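サイト内検索　キーワードを入力　検索

メヴデールの織物会社コサード、学び休暇「エスラ」を全社員に　機織りの町から楽しみな一年の始まり

川沿いの町メヴデールで毛布やひざ掛けを織っている会社コサード（Kosard）が、2020年1月1日から、社員が好きなことを学ぶための有給休暇制度「エスラ」（Esura）を始めた。期間は2週間。学ぶ中身は仕事に関係があってもなくてもかまわない。染色でも、外国語でも、パン焼きでも、チェロでもいい。試しの段階を見てきた身としては、ようやく本番か、とうれしくなる知らせである。

コサードの社員は約45人。織り場、仕上げ場、染め場、それに事務所と小さな売店がある。町で一番大きな会社というわけではないけれど、橋を渡ると機の音が聞こえてくるので、メヴデールに住む人ならまず知っている。冬の朝など、染め場の煙突から上がる湯気が川の上に低く流れて、あれを見ると寒い季節が来たなと思う（筆者はあの眺めがとても好きだ）。

その会社で昨年、休暇の試験運用が行われた。手を挙げて参加したのは9人。織り場から多く出るだろうという大方の予想は外れ、最初に申し込んだのは経理の担当者だったそうだ。行き先は山あいの養蜂農家。帳簿と巣箱にどんな関係があるのかと周りは首をひねったが、本人は「子どものころからやってみたかった」の一言で通したという。いいではないか！

制度をまとめたのは、人事を担当するナタリー・サワツキー（Nathalie Sawatzky）さん。もともとは織り手として入社し、縦糸を張る工程を長く受け持ったあとで事務所に移った。いまでも忙しい時期には織り場に呼ばれるらしく、取材の日も袖口に青い糸くずをつけたまま現れた。

「休みをください、という相談なら前からありました。でも、何かを習いたいから休みたい、と言うのはみんな遠慮するんです。病気でも旅行でもないのに、と。だったら堂々と言える名前をつけてしまおうと思って」

エスラという名前は社内で募った。意味はとくにない。短くて、言いやすくて、機の音の合間でも聞き取れる。それが決め手だったと聞いて、なるほど織物会社らしい選び方だと膝を打った。いまでは「来月エスラに行ってきます」「あの人はエスラ中です」と、すっかりふつうの言葉になっている。

申し込みは簡単だ。用紙に、何を、どこで、だれに習いたいのかを書いて出す。志望動機を長々と書く欄はなく、上司の推薦もいらない。費用は会社が一部を持つ。講習料のほか、教えてくれる人への謝礼、道具の借り賃なども対象になる。遠くまで行く人には交通費も出る。独学でもよいかという質問が早い段階で出て、これも認められた。家にこもって古い楽譜を読むのも立派な学びだ、という判断である。

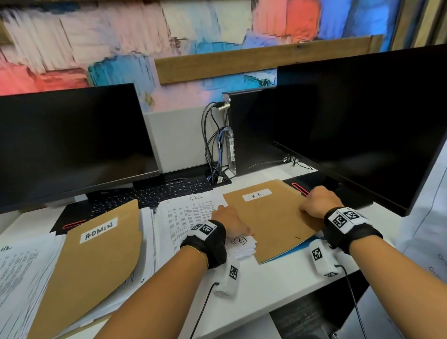
試験運用で意外に大変だったのは、留守のあいだの仕事をどう回すかだった。織り場では一人が一台の機に長くつくことが多く、糸の張り具合や音の癖まで体で覚えている。ほかの人が座ると、同じ柄でもどこか手触りが違ってしまう。そこで休暇に入る前に、留守を預かる人が隣に座って仕事を覚える期間を設けることにした。これが思いのほか評判がよかった。

織り手の一人はこう話す。「隣の機の人が何に気をつけているのか、長く一緒にいて初めて知りました。私は耳で聞いていたのに、あの人は指で見ていたんですね」

指で見る、という言い方がなんともすてきだ。引き継ぎのときに書きとめた覚え書きは、織り場の棚に置かれ、だれでも読めるようになっている。縦糸が切れやすい日の天気だとか、踏み板の油を差す時期だとか、長年だれかの頭の中だけにあったことが、少しずつ字になってきた。若い社員のなかには昼休みにこれを読みふける人もいるらしい。

参加した人たちの学びの中身も実に幅広い。養蜂のほかには、製本、手話、石積み、古い農具の修理、それに水泳。水泳を選んだのは仕上げ場の人で、川の町に生まれ育ちながら泳げないことをずっと気にしていたそうだ。休暇が終わるころには屋内プールの端から端まで行けるようになり、次の夏には孫と川に入るのだと張り切っている。

製本を習った社員は、帰ってくると売店の見本帳を自分の手で綴じ直した。それまでは生地の端切れを輪に通しただけで、めくるたびにばらばらと滑り落ちていたのが、布張りの表紙のついた立派な一冊になった。表紙に使ったのは自社の毛布の残り布。深い緑に細い黄色の縞が入っていて、これを売ってほしいという客までいるという。売り物にする予定はないそうだが、筆者も一冊ほしい。

石積みの話も書いておきたい。染め場の裏手には、春の増水で崩れかけたままの低い石垣があった。石積みを習った染め場の社員が、帰ってきた次の週から休み時間に少しずつ直し始め、そのうち同僚が石運びを手伝うようになり、とうとう端まで積み終えた。会社が頼んだわけではないので、あとから作業した時間分の手当をどうするかという話になり、きちんと支払われたとのこと。こういうところがしっかりしているのも気持ちがいい。

学びの場を貸す側にも動きがある。町の古い学校を改装した施設ヒーベルト館（Hiebert）は、エスラの利用者に教室を開放することを決めた。ヒーベルト館には木工の作業台、焼き物の窯、譜面台のそろった練習室があり、これまでは夜と週末の講座が中心だった。平日の昼間に人が来るようになれば、講座の組み方も変わってくる。館の予定表にはすでに、昼の手話教室と、窯を使う焼き物の集中講座が載っている。どちらもコサードの社員以外も申し込めるので、町の人にとっても悪くない話だ。

とくに焼き物の講座は面白そうである。土をこねるところから始めて、釉薬をかけ、窯に火を入れるまでを通しでやる。夜の講座ではどうしても日をまたいで途切れてしまい、乾き具合を見ながら進めるのが難しかった。昼に続けて通える人がいるなら、前からやりたかった大きな鉢にも挑戦できると、講師は今からそわそわしている。

もちろん、すんなり決まったことばかりではない。試験運用のあとの話し合いでは、注文の立て込む秋にも休めるのかという声が上がった。毛布の会社にとって、秋は一年で一番忙しい。議論の末、秋の申し込みも断らないが、同じ持ち場から同時に出られる人数は2人までとすることで落ち着いた。小さい持ち場では、そのつど相談して決める。売店は人手が少ないため、織り場や事務所から交代で手伝いに入る。

事務所の人が売店に立つと値札の付け方が几帳面になり、織り手が立つと話が長くなる、とサワツキーさんは笑う。ただ、織り手の長話を聞いた客はたいてい何か買って帰るそうで、売店の担当者はこの仕組みを大いに気に入っている。織った本人から柄の名前の由来を聞ける店など、そうあるものではない。筆者も先日、ひざ掛けを見るだけのつもりで寄って、しっかり一枚抱えて出てきた。灰色の地に川波のような白い筋が走る柄で、いまこの原稿もそれを膝にかけて書いている。

もう一つ話し合われたのが、帰ってきた人に発表をさせるかどうかだ。報告書を求める案もあったが、結局どちらも義務にはしないことになった。話したい人は昼休みに食堂で話す。話したくない人は黙って仕事に戻ればいい。それでも試験運用のときは、養蜂を習った経理の担当者が蜂蜜の瓶を持ち帰り、食堂のパンがあっという間になくなった。手話を習った社員の周りには、いまも昼になると数人が集まって、あいさつや食べ物の言い方を練習している。機が動いているあいだは大声でも話が通じにくい職場だから、離れた機同士で「糸」「待って」「昼ごはん」などとやりとりできるのは、実用の面でもなかなか便利らしい。

この手話の輪に加わった若手の織り手は、自分でも休暇を申し込んだ。習いたいのは、羊の毛刈り。毎日触れている毛糸がどこから来るのかを、一度自分の手で確かめたいのだという。毛刈りの季節に合わせて、出発は6月になる。受け入れ先の牧場は丘の向こうにあり、羊のほかに気の荒いガチョウがいるらしい。牧場主からは丈夫な長靴を持ってくるようにと返事が来た。

取引先の反応も温かい。糸を納めている業者は、自分のところでも似たことができないかと、先日サワツキーさんを訪ねてきた。人の少ない会社で2週間も抜けられるものなのか、留守番の人に負担がかからないのか、聞きたいことをびっしり書いた手帳を持って。話は昼前に始まり、食堂で昼を一緒に食べ、終わったのは日の傾くころだったというから、よほど熱が入ったのだろう。

町の側でも、習いたい人と教えられる人を引き合わせる掲示板を置こうという話が出ている。場所はヒーベルト館の玄関が有力だ。メヴデールには腕に覚えのある人が多い。籠を編む人、時計を直す人、アコーディオンを弾く人、川魚のくん製にめっぽう詳しい人。教室を開くほどではないけれど、一人か二人になら喜んで教えるという人は、きっと大勢いる。そういう人たちの名前が玄関に並ぶところを想像すると、わくわくしてくる。

サワツキーさん自身は、まだエスラを使っていない。何を習うのかと尋ねると、少し迷ってから、チェロだと教えてくれた。家には親戚から譲り受けた一台があり、長いこと部屋の隅で毛布をかぶっているそうだ。その毛布もコサード製で、自分が織り場にいたころに縦糸を張った一枚だという。

「音が出せるようになったら、ですか？　食堂で弾くかどうかは、まだ言わないでおきます。発表は義務ではありませんので」

エスラの申し込み用紙は、コサードの事務所の入り口と食堂に置いてある。入社したばかりの人も、長く勤めている人も、条件は同じ。ヒーベルト館の昼の講座については、館の受付で予定表がもらえる。焼き物の講座は作業台の数に限りがあるので、気になる方は早めに声をかけてほしい。

サイト内検索　検索する語句　検索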